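Home Explore Notifications Messages Lists Profile

Cirilo Ledesma
January 2019

Thread. I said in December that I would write down how I fold T-shirts on the bed, as a few people asked. It's not a special method. It's what I do after most loads, and it gets the drawer closed.

First, the bed. Make it before you dump anything on it. I used to fold on top of a comforter and every shirt came out lumpy. A fitted sheet pulled over the mattress and nothing else on top works much better.

Mine is a pale green one from Ikance. It is a few years old. It wrinkles when you look at it, and I don't iron sheets. Wrinkles under the shirt don't matter much. Ridges do, so I run my forearm across once and leave it at that.

Plain colors help. I had a striped sheet before this one and kept lining shirts up with stripes that weren't straight. On a plain sheet you look at the shirt.

One shirt at a time. The pile stays in the basket. If the pile is on the bed you end up working in the corner that's left, and then you fold badly.

Lay the shirt down with the hem straight and work up from there. The hem is the longest straight edge on the thing. Get that right and the sides mostly follow. The shoulders and sleeves are where it all bunches up.
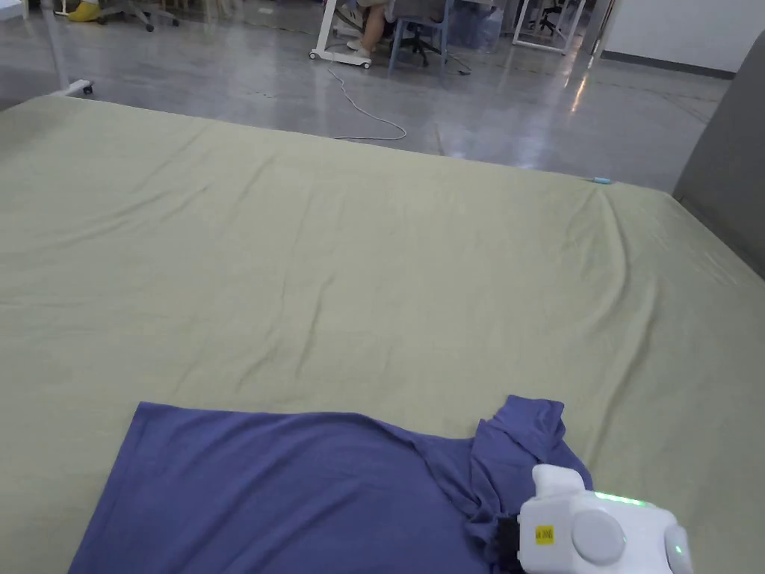 When a sleeve is twisted, don't smooth it from the top. You just press the twist in. Pinch the sleeve near the shoulder seam, lift it clear of the sheet, and lay it back down going outward. Same for the neck if it has tucked under.

Then the fold. Face down, one side in to about the middle of the shoulder, sleeve back on itself. Other side the same. You have a long strip now. Hem up to just under the collar, then in half again. Done.

People asked about the folding board. I had one, from Hrnčiar. It makes very even rectangles. It also has to live somewhere, and it was always behind the door when I wanted it. Gave it to my cousin.

Size: my drawer takes 18 shirts standing on edge, if I fold them that last time. Laid flat in stacks it took fewer and I only wore the top ones. I don't have a rule about how many to own. The drawer decides.

Lorcan Ó Dubhghaill replied to the December post saying he rolls his. Fine. I roll for a suitcase. In a drawer mine come undone by the end of the week, and then I am looking at a heap again.

He also asked about the height of the bed. Fair point. Mine is low and I feel it in my back after a big load. I kneel on a cushion on the floor side for the second half. A table is better if you have one wide enough. I don't.

Concrete floor, by the way, so anything that slides off the sheet picks up dust. Sweep before you start. I forget this regularly and end up with one shirt going back in the wash.

Now the sheet itself, which got more questions than the shirts did. How do I keep it on. Answer: deep pockets at the corners, and I do the far corners first. If you start with the near ones you are dragging the whole thing across the bed at the end and it pops off behind you.

After that I go around once more and push the slack down over the side of the mattress. It won't stay perfect. By the time I've folded a full basket I've leaned on it enough to pull the creases back in. 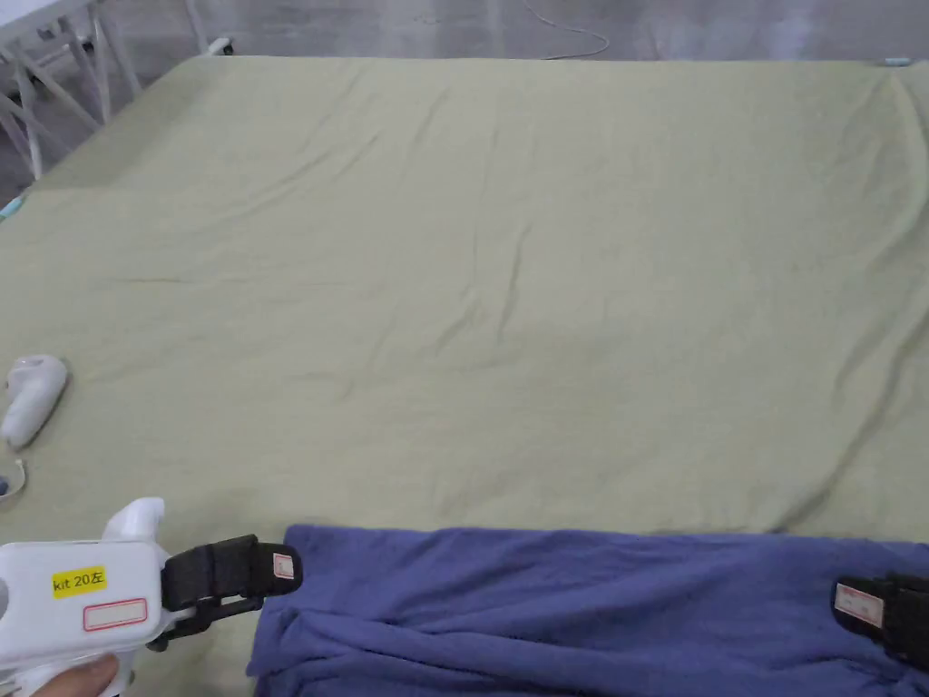 Sheet straps: tried the Wellari ones, four clips on elastic. They hold. They are also annoying to undo on wash day, and I lost one under the bed for most of a year. I stopped using them and tuck by hand.

Do I fold the fitted sheet too? Sort of. Corners inside corners, then lay it on the bare mattress and fold it to a rectangle. One edge is always fat. Put the fat edge at the back of the shelf.

Order I do a load in: T-shirts, then pants, then towels, socks last. Shirts get the clean bed while I still care. Socks I can match sitting down with the radio on.

Don't leave finished piles on the bed "for later." I have slept next to a pile of towels more than once. Carry each pile to its drawer when it's done, even if it's only four shirts.

Somebody wanted to know about dryer versus rack. Shirts go on the rack, towels in the dryer. Shake each shirt hard before you hang it. That does more for the wrinkles than anything you do on the bed afterward.

The rack is a Hitmont. It wobbles a bit with jeans on it – so jeans go over the shower rail.

I'll do a separate thread on sweaters, they're different and I haven't got a good answer for the bulky ones yet. If you have one, reply here and I'll try it on the next load.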